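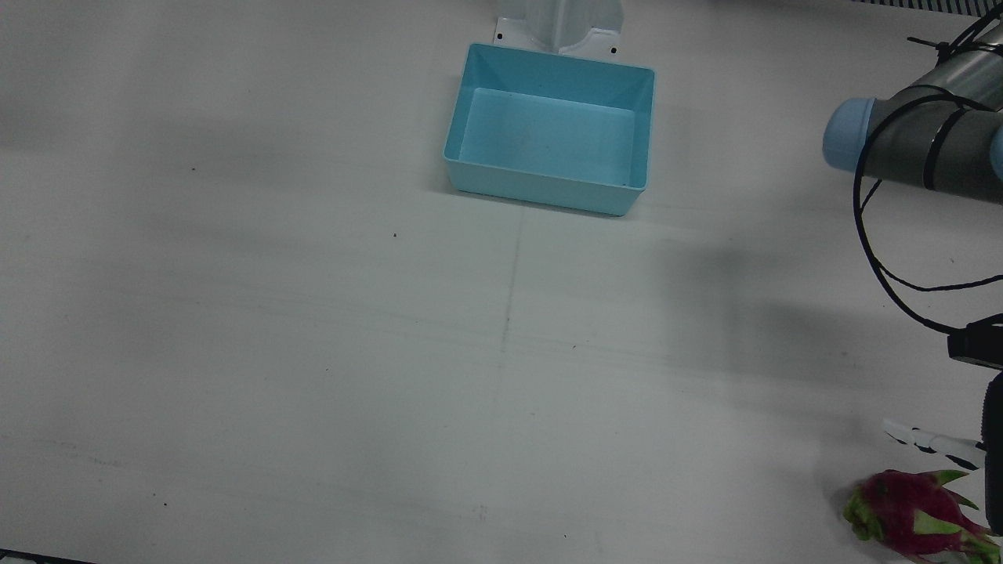 White worktable with scuffs and little dark specks, and what to do with one dragon fruit

Posted by Flukedton in Kitchen & Home Help

Hi all! I took over the long white table in our shared workshop in August and I love it. It's big, it's bright, and it makes even a plain light blue bin look cheerful. Two things I could use help with.

First, the top has picked up faint smudges, some shallow scuffs and tiny dark specks. Dish soap gets the smudges but the scuffs just sit there. The finish is matte and I don't want to end up with a shiny patch in the middle of it. What do you all use?

Second, Friday is fruit day for us and I'm in charge this time. I bought bananas, which I understand, and a dragon fruit, which I don't! It's gorgeous. I've never cut one. How do I tell if it's ready, and can it sit out in a plastic tray until the afternoon or does it need the fridge? There are 7 of us, if that matters for portions. 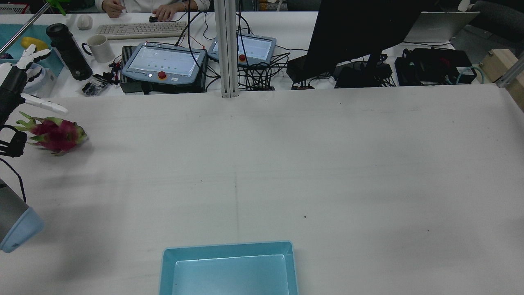 The dragon fruit on the big table, with the blue tray up front.

Joaquim Coelho

Oh, you are in for a treat, dragon fruit is so easy! Give it a gentle squeeze in your palm. You want a little give, like a ripe avocado. Rock hard means wait a day or two on the counter, and if it's mushy or the tips have gone brown and dry all over, eat it right away or skip it. The bright pink skin is a good sign but color alone won't tell you everything.

Whole, it's perfectly happy in a tray at room temperature until the afternoon. I like mine cold, so I put it in the fridge for 2 hours before cutting. Rinse it, slice it lengthwise, and run a big spoon around between the skin and the flesh. The whole half pops out in one piece (so satisfying!). Turn it flat side down and cube it. You eat the little black seeds, same as kiwi. The skin goes in the compost, or save the halves and serve the cubes back in them, people go nuts for that.

For 7 people one fruit is a taste each, so slice up the bananas too and squeeze lime over the lot. If yours has red flesh inside, keep it off the white table! It stains like beets. Cut it on a board with a towel underneath.

Alby Cartwright

Can't help with the fruit but I've cleaned a lot of white tabletops. Baking soda and water, mixed to a thin paste, soft cloth, light pressure, small circles. Try a corner first and let it dry before you judge. Don't use a melamine sponge on matte, it polishes the surface and you get exactly the shiny patch you're worried about. I did that to a table at Arruda and it showed from the doorway.

Specks: if you can feel them with a fingernail they're stuck on, so lay a damp cloth over them for a few minutes and then nudge them off with an old plastic card. If you can't feel them they may be in the surface and you'll have to live with them. If there's a seam in the top, wring the cloth out well before you go over it. Water gets down in there.

For what's left, 70 percent rubbing alcohol on a cloth takes off pen and rubber marks. Wipe with plain water after, and before any food goes near it.

Namska

baking soda +1. also wash the tray if it normally holds other stuff

Flukedton

Thank you both, and Namska! I did a corner with the baking soda paste at lunch and I'm already so pleased with it. Going to do the rest once everybody clears out. Joaquim, I'm serving it in the skins for sure. Would the cut fruit hold overnight if there's any left?

Joaquim Coelho

Yes, in a lidded container in the fridge. It goes a bit soft by the next day but it's great in a smoothie with one of those bananas!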